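Jetov:家里东西的叫法,一份越攒越乱的词表

先说清楚这个仓库里有什么:一张大表,收的是大家在家里怎么叫那些日常东西。同一样东西,我妈叫一个名,我叫一个名,我室友听了两个都不懂,大概就是这么起的头。最早写在手机备忘录里,后来备忘录滑一次要半天,才搬到这儿来。名字叫Jetov,没有含义,当时随手敲的,后来懒得改(改了链接全断)。

现在一共684条。每条是一个叫法,所以“调羹”“勺子”“瓢羹”算三条,指向同一个东西编号。你要是按东西去数,会少很多,别来问我为什么对不上,已经有人问过了!

我自己不是学语言学的,平时做排版,所以标音那一列请放宽心看。能用拼音凑合的我就用拼音,凑合不了的写了国际音标,写得对不对我心里也没底。Othmane Abou Zeid帮我过了一遍,他改掉了一大批声调,还在备注栏里留了不少问号,那些问号我原样保留了。

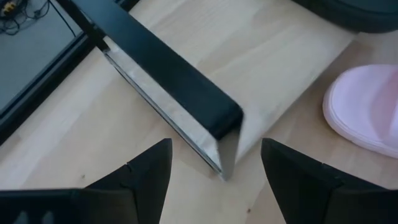

文件都在哪儿

主表是 words.csv,UTF-8编码,逗号分隔。用表格软件直接双击打开可能会乱码,请走“导入”那条路。备注里本来有很多中文逗号,不影响,英文逗号的我都加了引号,漏掉的话告诉我是哪一行。

things.csv 是东西的编号表,只有编号、一个最普通的说法,还有它一般待在哪个房间。房间那列填得很随意,剪刀我写了厨房,因为我家剪刀在厨房。

notes 文件夹里是聊天整理出来的长备注,一样东西一个文本文件。有些只有一句话,有些长得离谱,“抹布”那篇吵了好久,擦桌子的和擦灶台的能不能共用一个词,到现在也没定论。

old 文件夹别动,也别用。里面是Dornard格式的旧版本,那时候我把叫法和东西混在一列,后来自己都看不懂了。留着只为了能查早先某条是从哪来的。

每一列是什么意思

叫法:原话怎么说就怎么写,儿化音保留。写不出本字的用同音字,后面加个星号。

东西编号:对应 things.csv。有的人说“那个”“家伙”“玩意儿”,我一开始也收,后来收不过来了,删了。唯一留下的是“长家伙”,因为提供的人坚持说她全家都用这个词指晾衣杆,而且只指晾衣杆。

地方:说话人自己报的,报到县就写县,报到省就写省。有人写“小时候在南边”,我也照抄了。

谁说的:只分老人、大人、小孩,没有姓名。小孩的叫法我特别喜欢,有个小孩管遥控器叫“换换”,管吹风机叫“呼”,请大家不要在提交里把它们“纠正”掉。

还用不用:是、偶尔、早不用了。留空就是忘了问。

可信度:2表示至少有别人也听过,4表示我自己亲耳听到,其余空着。别问为什么没有1和3,本来有,合并了,编号懒得重排。

鞋子那一组为什么这么长

说真的我没想到家里穿的鞋能收来这么多条。拖鞋、拖板、鞋拖、靸鞋、趿拉板儿、凉拖、人字拖、呱嗒板儿……其中有的指的是木头的,有的只指洗澡穿的,还有人家里把能踩着后跟走的一切都叫拖鞋。我的处理办法是:先问对方“去阳台收衣服你脚上穿的叫什么”,再问“洗澡穿的呢”,两个答案不一样就拆成两个编号。

冬天的棉拖单独算。带后跟的棉鞋又单独算,有人管它叫“老棉”,有人叫“暖鞋”,我外婆叫“窝窝”,听着就暖和。夏天一脚蹬的那种,年轻人多半说“拖鞋”或者“凉拖”,也有直接说英文的,我写在备注里没单列,怕一单列就收不住。

还有一个一直没解决的问题:“一双”丢了一只以后叫什么?有人说“单只”,有人说“那只孤的”,有人说“半双”。这些严格讲不是东西的名字,可是又太好玩了,我另开了一个文件放着,叫 leftover.txt,欢迎往里扔。

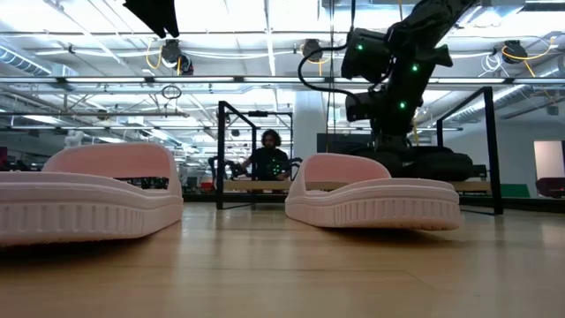 Berkik,2月24日

这次更新主要是把厨房那一大块重新理了一遍。锅的部分最难受,“锅”“镬”“鼎”后面还能接一堆字,炒的、煮的、蒸的各说各的。我先按用途拆,拆完发现有些人家里一口锅什么都干,又合回去一部分。所以如果你引用过旧编号,请重新对一次,抱歉抱歉。

新加了60条,大部分是在Lindholm的一次聚餐上问来的。那天本来是吃饭,结果我一问“这个你们叫啥”,桌上就停不下来了,后来菜凉了大家还在争“笊篱”到底能不能捞面。录音没有,全靠手写,字迹认不出的几条我打电话回去问过,还是没认出的就没放。

顺手修掉的小毛病:

things.csv 里“簸箕”和“畚箕”以前编号重了,分开了。
地方那一列的繁简混写统一了,原话那一列没动。
有一条“被单”错指到了窗帘,不知道我当时在想什么。

还没弄的:同音字的本字考证(我不行,求会的人),客厅那块偏少,阳台那块全是晾衣服相关。打算3月先补客厅。

怎么加一条

最省事的办法是直接开一个issue,写清楚叫法、指什么、哪里人说的、现在还说不说,四样齐了我就能录。会改表格的朋友可以直接提交,请加在最后一行,别插中间,也别重新排序,上次有人好心排了个序,差异比对满屏都是红的,我看了一晚上。

不确定的也可以提!写个“好像”就行,我会照着把可信度留空。只有两种我会退回来:一种是从词典里整页抄的,一种是网上的段子。词典别人已经编得很好了,段子嘛,你懂的。

拿去用可以吗

可以,随便用,注明Jetov就好。做课堂作业、做海报、印在帆布袋上都行,印了的话给我看一眼,我想看。如果要拿来证明某地方言怎样怎样,请先掂量一下:来源基本是我的亲戚、同事,还有他们的亲戚,南方偏多,乡下的偏少,老人的叫法很多是孙辈转述的。表里没有收任何人的姓名和住址,备注里万一漏了谁家的私事,告诉我,我当天就删。

标音那列有错请直接改,改的时候在备注里留个记号,Othmane看到会高兴的。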